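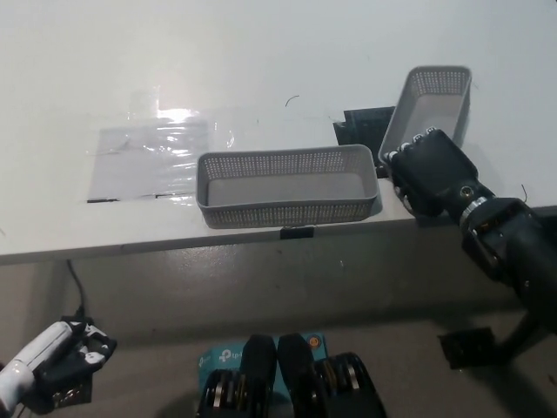
## Opening (keep it short!!)

- Hello, thanks for having me, say who I am. Say Sylvain Chevalier did the subtitles half of this and couldn't come
- Subject: fan translation of *Lallo*, old handheld RPG, never left Japan. And what we got wrong
- Hands up who's played it. Hands up who's finished it. (pause)

## The game

- Made by Bratero, tiny studio, one other game before this (a fishing one, skip unless asked)
- You play Ilari, a postman. Town floods, you deliver the letters anyway. Lovely music
- Play clip, first boss, 2 mins max. TURN SOUND DOWN FIRST

## Getting the text out

- Script is 98 scenes. Sounds small. Item names are seperate, and there are over 1,000 of them
- Text box holds 3 lines. English doesn't fit. Go to slide with the ferry captain speech, read the first version aloud, then the cut one
- Didier Ferrand wrote the tool that squeezes the font. Thank him by name, he's sat at the back
- Don't get into compression. If someone asks: afterwards, in the bar

## Names argument

- Collet is the innkeeper. In Japanese it could be Colette, Koret, anything
- We went with Collet in January, then found the art book, which had it in roman letters on the inn sign. Spelled Collet. Pure luck
- The cat's name is a pun. We had five goes at it. Final one is still bad, show it, let them groan
- Sylvain wanted to keep the honorifics, I didn't. We kept them for the mayor only. Some players hate this, fair enough

## What went wrong

- Patch one crashed in the lighthouse if you'd sold the lantern. Never tested it, who sells the lantern? Lots of people sell the lantern
- Mixed up two letters in the side quest so the widow got the butcher's bill. Stayed in for months. Someone wrote in to say how moving it was
- Credits left out a tester. Fixed in the next one, still feel rotten
- We should of had a style guide from day one. Show page of ours, the messy one

## If time

- Anime short from the same year, same character designer. Stills only, no clip
- Ending. WARN FOR SPOILERS before the slide, count to five

## Questions

- Repeat the question for the stream
- Will we do the fishing game: no. Maybe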